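Households wanted: does a smaller bowl make you eat less?

You have probably read that it does. The advice turns up in magazines, on the backs of cereal boxes and in the handouts people bring home from the GP. We have been through the papers it usually rests on and came away unconvinced. Many of the meals were eaten once, in a lab, by undergraduates who knew they were being watched. What happens in an ordinary kitchen in February, with kids arguing and the telly on, is a different matter.

Anholm is looking for 300 households to help us find out. We don't much mind which way it comes out. If the advice holds up we'll say so, and if it makes no difference we'll say that too, in the same size type.

What's involved
You eat your usual dinners from your own crockery for a fortnight, then from ours for another fortnight. You weigh what goes into the serving dish and what is left over, and write both down on the sheet. There is no diet to follow, no app, and we won't be weighing you. Please don't join hoping to lose weight, as we have no reason to think you will.

Who can take part
Any household of two or more people that cooks at home most evenings. We can't take anyone on a prescribed eating plan, or anyone being treated for an eating disorder. Share houses are welcome provided you eat together. Vegetarians, shift workers and people who have tea at half past four are all fine.

What you get
A $387 payment per household once both sets of sheets are in, whether or not they're complete, plus the kitchen scales. We decided against bonuses for tidy records, having seen what bonuses do to records.

Who is running it
Wajid Qureshi is responsible for the study and Despina Oprea looks after the data. Neither sells crockery. The analysis plan will be lodged before the first dinner is served, and you can ask for a copy now if you're the suspicious sort. We'd prefer it if you were.

To register, write to Despina Oprea at Anholm with your suburb, the number of people at your table and a daytime phone number. Registrations close at the end of January.

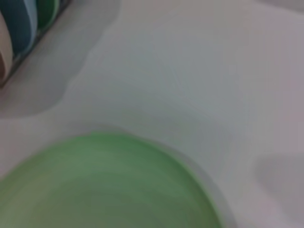

Colour is the second claim we want to test, and the one we trust least. Some lifestyle writers will tell you that blue kills the appetite and red wakes it up, generally without a source. Half the households will get plain white bowls and the other half a round green one with a lighter, yellow-green rim and a duller sage inside, in the same size. You won't be able to choose, and we can't swap them if the colour doesn't suit your kitchen.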